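中文不是我的母语，我写得慢，请大家包涵。这个串想记录一下我们给布草整理线做设备预算的过程。我们是 Selham，一家给小旅馆洗床单和桌布的洗衣房。4/21/22 之前要把表格交上去，所以这几天我满脑子都是数字。

1/
先说背景。我们洗和烘都已经有机器，熨平也有。只有最后一段，就是把布铺开、找到角、对折、再对折，一直用手做。这一段每年夏天都堵住。去年八月，推车在走廊里排队，我走路要侧着身体。

2/
所以今年的预算里第一次有一行叫“机械臂”。写这一行的时候我有点紧张。我以前买过的最贵的东西是一台二手烘干机，那一次我只看了价格，没有看备件，后来等一个皮带等了很久。

3/
我们问了两家。Rultance 卖整套：手臂、夹爪、腕部相机、软件，都在一张报价单上。Karpenko 只卖夹爪和手指，手臂要自己找。两家的报价单格式完全不同，我花了一个晚上才把它们放进同一个表格里。

4/
放进同一个表格以后，我发现 Rultance 的“整套”里面没有工作台，也没有安装。Karpenko 的单子里有安装，可是没有培训。建议大家收到报价单以后，先看里面没有什么，再看里面有什么。

5/
说一个具体的数字。Rultance 单子里的备用手指一套是 1219 欧元。我第一次看到的时候以为小数点放错了，还写信去问。回信很客气：没有放错。

6/
手指为什么重要？夹布和夹箱子不一样。箱子有边，布没有固定的形状，要用指尖去捏，捏的地方很薄，手指每次都会碰到桌面。所以手指会磨损，这是消耗品，应该每年都写进预算，不可以只写在购买那一年。

7/
我把费用分成两张表。第一张是一次性的：手臂、夹爪、相机、控制柜、工作台、安装。第二张是每年都有的：手指、软件许可、保养、还有我们自己人的时间。很多供应商只喜欢谈第一张。

8/
“我们自己人的时间”这一行，我原来写的是零。同事看了以后笑我。换一种床单就要重新试，试的时候有人要站在旁边，把布拿回来，再铺一次。这些小时要有人付钱。现在这一行不是零了，而且比软件许可还要高。

9/
关于软件许可：请问清楚是按手臂收费，还是按工位收费。我们打算让一个手臂在两张桌子中间工作，按工位收费就要付两份。这个问题我在第三封信里才想到问，应该在第一封里问。

10/
租还是买？有一家叫 Stasance 的租赁公司给了我们方案：先租 9 个月，期满可以买下，已经付的租金可以抵一部分。总价算下来比直接买高，但是如果我们发现不适合，可以还回去。对第一次买这种设备的洗衣房，我觉得这个差价可以接受。我的老板还没有同意。

11/
Stasance 的合同我读了三遍，每个不懂的词都查了。有一条要注意：夹爪算“附件”，附件损坏由租用方负责。手指属于夹爪，所以手指也是我们付。这样第 6 条里说的那一行，租的时候也要写。

12/
工作台也想多说几句。我原来想用旧的折叠桌，因为桌面平，颜色也浅。问题是我们的床单大多数是白的，白布放在浅色桌面上，相机找边可能比较难。所以我在表里加了一项“深色台面或者台垫”。金额不大，但是如果现在不写，以后要单独申请，手续一样多。

13/
灯也是一样。窗户在左边的时候，布的一边很亮，褶子看不清楚，另一边就好得多。我加了一行“均匀照明”，先按两个灯的价格填。供应商说灯可以以后再买，我不想等以后。

14/
放一张图，给没有接触过这个工作的朋友看。白色的面料，摊开了也还是有波纹和折痕，两个手指要在这样的面上找到可以捏的地方。 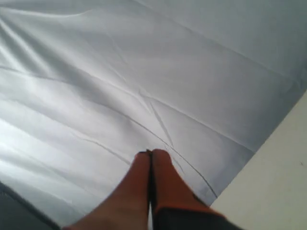 腕部相机的角度：夹爪的两指并拢，指尖靠近布面上的折痕。

15/
看着折痕，我又改了一次表。布以前折过的线和布自己皱起来的线，人一看就知道，机器要学。如果熨平以后马上送到工作台，旧的折线应该会少一些。所以中间的运输也要算进去：一段短的输送带，或者一个人推车。我们先写推车，因为推车已经有了。

16/
有人私信问我总数。完整的表我不可以公开，可以说的是：第二张表，也就是每年都有的那一张，第一年是 3842 欧元，里面不包括租金，也不包括我们自己人的时间。如果加上这两项，数字就不好看了，不过老板应该看到不好看的那个。

17/
再写几个我准备问 Rultance 和 Karpenko 的问题，你们也可以拿去用：
备用手指从下单到收到要几天？
手指我们可以自己换吗，换了以后保修还有没有？
相机被棉絮挡住的时候，谁来清洁，要不要停机？
演示的时候可以用我们自己的床单吗？

18/
最后一个问题对我最重要。我看过的演示都用小毛巾，可是我们的问题是大床单，一个人双手张开都拿不住的那种。Karpenko 已经回答说可以，请我们寄布过去。Rultance 还没有回答。我今天下午去打包床单，洗过的，没有破的，再放一条有点旧的进去，因为平时送来的也有旧的。

19/
如果你们的洗衣房已经买过这类设备，请告诉我第二年的手指用了多少套。我现在填的是 2 套，是我自己猜的，供应商不愿意写下来。回复用中文或者英文都可以，中文请写得简单一点，谢谢。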